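Eklow Bedrooms: data card

Version 3, last changed in September

What is in this folder

Eklow Bedrooms is a set of 893 short recordings of beds and of the things people leave on them: shirts, towels, blankets, pillows, pyjamas. Each recording has one bed and one small task of tidying. The set was made for people who study folding and sorting of cloth at home, and for people who only need many views of bedding in ordinary daylight.

The recordings come from 64 bedrooms in two towns, Peron and Jalham. The bedrooms were not prepared by us. We asked the households to leave the bed as it would be on a usual morning, and we brought no clothes of our own.

Tasks

Every recording has one of these task names in the column "task":

clear_bed: take all garments from the bed and put them on a chair or in a basket
fold_top: fold one upper garment on the bed
smooth_sheet: pull the fitted sheet flat at the corners
place_pillow: put the pillow at the head end
mixed: more than one of the above, in free order

The task name says what was asked. It does not say that the task was finished. For this please see the column "result", which has the values done, part and stopped. In version 1 we had only done and stopped, and many half-folded shirts were put under stopped, so please do not compare results between version 1 and later versions.

Bedding and patterns

We label the sheet by main colour and by pattern. Pattern can be plain, stripe, check, floral, figure or letters. Two patterns may be given when the sheet has both. Figure means any printed animal, face, vehicle or similar, also when it is very simple.

Children's bedding was more frequent than we expected. It is useful, as a busy print gives many edges which do not belong to any cloth lying on top. Thin white garments are the most difficult case. The print of the sheet can come through the fabric, and then the outline of the garment must be followed by its folds and not by its colour.

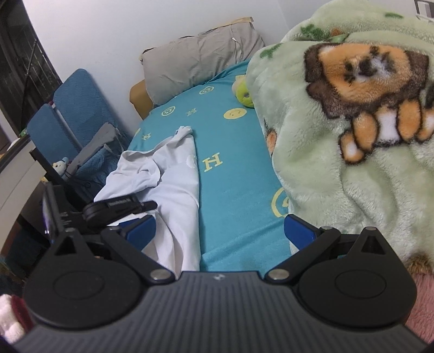 Sheet: teal, figure + letters. Garment: white, thin, type not certain. Pillow: grey, at the head end.

For garments of this kind the annotators were asked to write "top_unsure" when a shirt could not be told from another thin garment. Please do not change these to "shirt" in a corrected copy without telling us. We use the unsure labels to measure how often two annotators agree.

Outlines

The outline of a garment is drawn on one still from each recording. A bunched part and a narrow fold which belong to the same garment are kept in one outline, even if the narrow part is far from the rest. Where the sheet is seen through the fabric, the area is counted as garment. Where the sheet is seen through a real opening, for example a sleeve or a neck, it is counted as sheet.

Pillows have their own outline. Headboards are outlined only if they are padded, for the reason that padded ones were often confused with pillows in our first try. In 71 recordings the headboard label was corrected by hand after this.

Files

recordings/ one folder for each recording, named by its number
outlines/ one text file for each outlined still
bedding.csv colour and pattern of sheet, pillow and blanket
tasks.csv task, result, notes
CHANGES.txt list of corrections

The numbers of the recordings go up to 1000, but they have gaps. Missing numbers were removed on the wish of a household or for bad light. We did not number them again, so that older notes stay correct.

Known problems

Teal, turquoise and dark mint were not always separated in the same way. If you need exact colour, please measure it yourself from the still.
Notes from Jalham are partly written in short form. "f.s." is fitted sheet, "p.c." is pillow case.
The Mahama tool for reading outlines expects a closed line. Our lines are not closed, so repeat the first point at the end.

Use

The set is free for research and teaching. Please name Eklow Bedrooms and the version number. Do not try to find out which household a room belongs to. If you find a wrong label, write the recording number and the column name in your message, and we will put the correction in the next version.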